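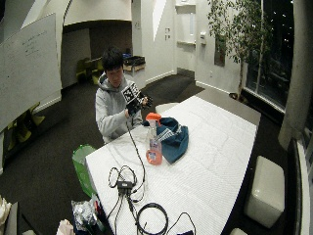 Can a machine wipe down a table yet?

My sister asked me this in June while she was wiping down a table. She runs a small guesthouse in Gultdale and spends most of her mornings on jobs like that one. I said yes, sort of, and then I had to explain the "sort of" for the rest of my coffee.

Take the spray bottle. A person picks it up, gets a finger on the trigger, points it the right way and squeezes. For a robot hand each of those is its own problem. The bottle gets lighter as you use it, the liquid sloshes, and a clear plastic body is hard for a depth camera to see. I've watched a two-finger gripper pick one up perfectly well and then have no way to pull the trigger.

The cloth is worse. A bottle is the same shape every time, and a cloth never is. Drop it on the table and you get a new heap with no obvious corner to grab. Folding a towel that starts out flat is mostly a solved demo. Picking one out of a pile, shaking it open and using it on a spill is still hit or miss.

So a lot of the work right now is people doing the chores while wearing sensors on their hands. You calibrate against a marker board, do the job, put everything back and do it again. Ásdís Briem, who I used to work with at Jorell, kept count one long day and got to 156 wipes of the same tabletop. She said her own kitchen had never been treated that well.

The shop floor is further along, because the shop floor can be arranged. At the Prantl plant in Pistutthorpe they have 2 arms loading trays, and the parts arrive facing the same way every time. They run for 9 hours without much attention. Move one of those arms to my sister's breakfast room and it would be stuck before the first crumb — the chairs are never where they were yesterday, and guests leave phones and jam lids on everything.

What I told her in the end was that a robot can wipe a clear, flat table with a cloth it's been handed. Clearing the table first is harder. Deciding that the sticky patch needs a second spray is harder still, and I haven't seen that done well outside a video somebody picked from many tries.

She asked what it would cost. I don't know, and I don't think the people building them know either. A decent arm is still more than she'd spend on help for the season, and you'd need someone around to rescue it. She's sticking with the cloth for now.

I'll write up the dishwasher question next. Loading is the hard half of that one.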